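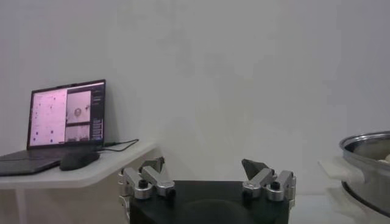
Wer eine Außenküche kaufen will, bekommt sie inzwischen zuerst als Plan zu sehen. Shirley Heywood hat in neun Jahren als freie Gartenplanerin viele solcher Pläne auf den Tisch bekommen, und sie traut den wenigsten. Zum Gespräch steht ein aufgeklappter Laptop auf dem weißen Tisch, der Bildschirm in mehrere Felder geteilt, und auf die Frage, ob sie selbst denn ohne Software auskomme, winkt sie ab. »Natürlich nicht. Aber ein Bildschirm sagt mir nicht, woher der Wind kommt.«

Drucken | Per E-Mail senden

Es geht um gemauerte Kochzeilen, Spülen im Freien, Kühlschränke unter Pergolen. Anbieter wie Dirulero verkaufen das als Modulsystem, Korpus an Korpus, fertig in drei Tagen. Heywood hält die Zahl für Werbung. »Drei Tage dauert das Aufstellen. Das Fundament hat dann schon jemand gegossen, und der Wasseranschluss liegt auch schon. Im Prospekt kommt beides nicht vor.« Ihre Kundschaft rechne mit dem Prospektpreis und sei im August, wenn der Installateur endlich Zeit habe, schlecht gelaunt.

Ob die Leute ihre Außenküchen denn wenigstens benutzen? Sie zögert. »Im ersten Sommer schon. Im zweiten holt man die Töpfe wieder von drinnen, und dann kann man auch gleich drinnen kochen.« Belegen kann sie das nicht, das räumt sie ein, es sei ihr Eindruck aus Gesprächen bei späteren Besuchen. Die Händler hätten allerdings auch keine Belege für das Gegenteil, sie hätten bloß schönere Fotos.

Anders sieht das Hipólito Ibarra, der für Berchtold Arbeitsplatten im Außenbereich verlegt und beim zweiten Teil des Gesprächs dazukommt. Er kenne Familien, die von April an draußen essen, sagt er, und die hätten mit der Zeile alles richtig gemacht. »Man muss halt kochen wollen. Wer drinnen nicht kocht, kocht draußen auch nicht.« Heywood nickt, will aber wissen, wie viele dieser Familien eine Spüle brauchen. Ibarra lacht. Die Spüle, gibt er zu, sei im Winter das Erste, was Ärger mache: Leitung nicht entleert, Frost, Riss. Er würde sie bei kurzen Wegen zur Hausküche weglassen.

Einig sind sich beide bei der Arbeitshöhe. Die Standardmodule passten vielen nicht, und nachträglich ändern lasse sich daran wenig. Uneinig sind sie beim Material. Ibarra schwört auf Keramik, Heywood hat zu viele abgeplatzte Kanten gesehen und nimmt lieber Granit, auch wenn der Flecken ziehe. »Flecken stören mich draußen nicht. Eine kaputte Kante stört mich.«

Suche Suchbegriff eingeben Los

Und die Abdeckhauben, für die ein Händler gern 205 Euro je Stück verlangt? »Kaufen Sie eine Plane«, sagt Heywood. Ibarra widerspricht, unter der Plane stehe die Feuchtigkeit. Sie bleibt dabei, man müsse eben lüften, das müsse man unter der teuren Haube auch.

Am Ende will sie noch etwas zur Beleuchtung loswerden. Die Strahler in den Musterausstellungen hingen fast immer im Rücken des Kochenden, und der arbeite dann im eigenen Schatten. Darauf angesprochen, habe ihr ein Verkäufer geantwortet, abends werde ja hauptsächlich getrunken.

Drucken | Per E-Mail senden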